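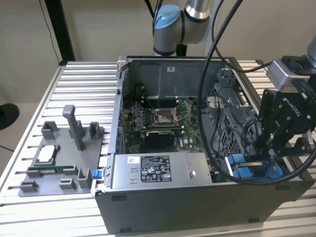

Search the forum Go Advanced

Topic: Hand guiding or remote control for drive removal

tokell_lab wrote:
Members are invited to comment on the draft procedure for teaching the drive removal task. Our group proposes remote control throughout, with 100 demonstrations per operator.

g.masri wrote:
I must disagree in part. At Stevley we recorded 112 demonstrations by hand guiding, and the operators felt the resistance of the clips directly.

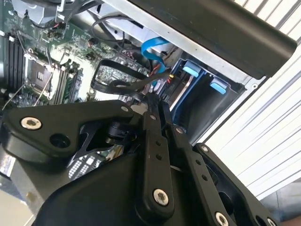

birhane_ops wrote:
Remote control keeps the operator's hands out of the wrist view, and the recordings are therefore closer to what the robot will meet later. The wrist view does have limits. With the gripper over the case, its black linkages fill much of the lower picture, and operators should learn to judge the approach to the blue drive cage from the fixed view as well.
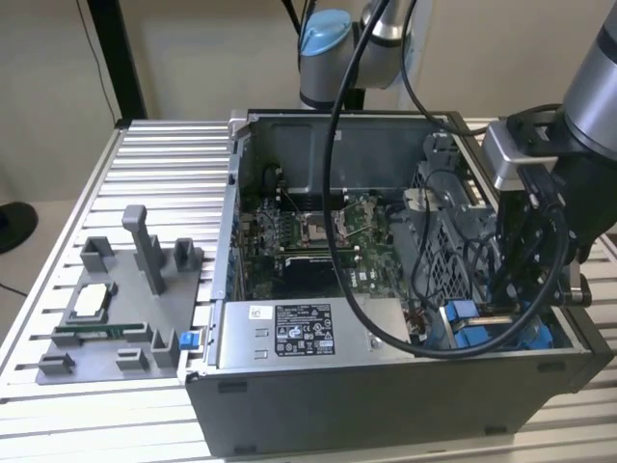
Fixed view: gripper at the drive handles, parts fixture to the left.

g.masri wrote:
That point is accepted – but a second view does not replace touch. I would ask that hand guiding be kept for the first 3 sessions.

tokell_lab wrote:
The draft will be amended to permit both methods, recorded separately. We do not agree that either should be compulsory.

Comments

Vornel: Please state which method was used in each file name.

Ghassan Masri: Agreed. Ours from January are already marked.

Contact the moderators | Copyright Tokell Forum | Back to top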